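Nindwood – Frequently Asked Questions
Last updated April 6, 2021

Hi! I'm Meron, and I write and program Nindwood, a mystery adventure set in a logging town where everybody is related to everybody else. I've been answering the same emails over and over (happily, I like email!) so I finally put them all on one page. If your question isn't here, the address is at the bottom.

About the game

What kind of game is it?

It's a point-and-click adventure, the old sort with an inventory and a lot of talking. You play a substitute mail carrier who has the wrong key to almost everything. There's no combat and you can't die, although you can get fired, which I think is worse.

How long does it take to finish?

Most of our testers needed some 14 hours. Thoa Trương, who did all our background art and so knows where every single object is, still managed to get stuck in the sawmill office for a whole evening.

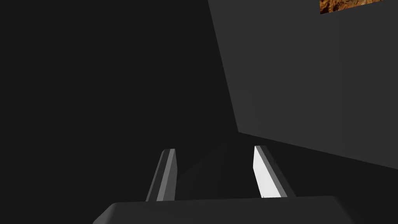
Do I need to play Divano first?

You can start with Nindwood and you won't be lost. Divano was my first game and it happens in the same county, so a few names come up again, and there's one joke about a ferry schedule that will only land if you've played it. The two stories are separate otherwise. If you're planning on both, I'd go Divano first, mostly because going back to its menus afterward is a bit painful.

Is there voice acting?

Only in the radio broadcasts. I would have loved to voice the whole thing, but the script has 2665 lines of dialogue and I keep changing them. Tegan Faulkner reads the weather and the obituaries, and she's wonderful at it – I rewrote two of the obituaries after the first session just to give her more to do.

Who made the music?

Remedios Enriquez wrote and recorded it, with a real accordion and a not very good piano that we both got attached to. The soundtrack is in the game's install folder as regular music files, so please just take it.
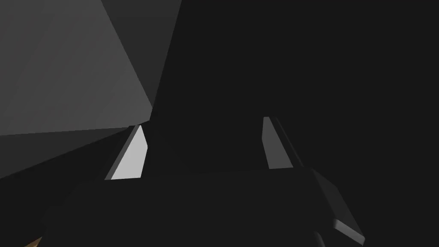 Can I carry my save over to another computer?

Copy the folder called Durik from your documents to the same spot on the other machine, then start the game and your saves will be in the list. (Durik was the working title, and renaming the folder now would break everybody's saves, so Durik it is, forever.) There's no cloud saving yet. I've tried it a couple of times and both times it ate somebody's chapter four, so I'm being slow and careful about it.

Technical stuff

It's too dark! I can't see anything in the cellar.

The cellar and the night chapter are supposed to be dim, but you should never have to squint at them, so open Options, then Display, and nudge the brightness slider up a couple of notches. Laptops set to battery saving are the usual culprit, so check that too. If you'd like something to judge by before you start fiddling, use the picture just below this answer: on the left finger of the gripper, the flat inner face should be clearly lighter than the thin strip running up its outer side, and the base at the bottom should still stand apart a little from the near-black next to it. If the face and the strip run together for you, your screen is set too dark for my cellar as well. Go up slowly, though, since cranking it all the way makes the fog look like oatmeal.

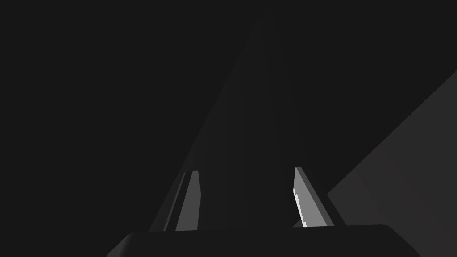 The game closes when I open the map. Help?

Update to the current version first, because the December build had a nasty map bug and I'm still embarrassed by it. If it keeps happening after that, turn off "animated paper" in the Display options and send me the log file. It's the only text file in the save folder.

Does it work with a controller?

It does, but I won't pretend it's as nice as a mouse. The cursor moves with the left stick, and the shoulder buttons hop between things you can click on. You can remap all of it.

Story and puzzles (very light spoilers)

How do I get past Guerreiro at the depot?

Oh, poor Guerreiro. He gets more mail from players than I do. Talk to him about the dog before you ask about the parcel, and don't mention his brother at all until he's sitting down. If he's already mad at you, leave, deliver any letter anywhere in town, and come back.

Did I miss an ending?

There are 2 endings, and the one you get depends on a letter in the last chapter. The game saves right before that choice and never overwrites that slot, so you can go back and do the other one whenever you like.

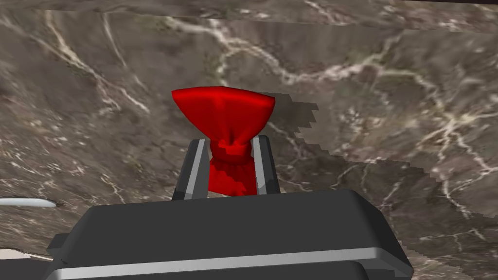
Buying, streaming and everything else

Can I stream it or make videos?

Please do! You don't need to ask me, and you can run ads on it. My only request is to skip the final scene in your thumbnail.

Will there be translations?

Abrehet Birhane is working on the first one now. I'll post here when it's ready to test, and I'm not going to guess at a date.

Can I get a refund?

Go through the store you bought it from. If they turn you down and you're unhappy, write to me and we'll work something out.

How do I reach you?

Write to hello at the Nindwood site. I answer everything myself, usually at night, and puzzle questions get answered first.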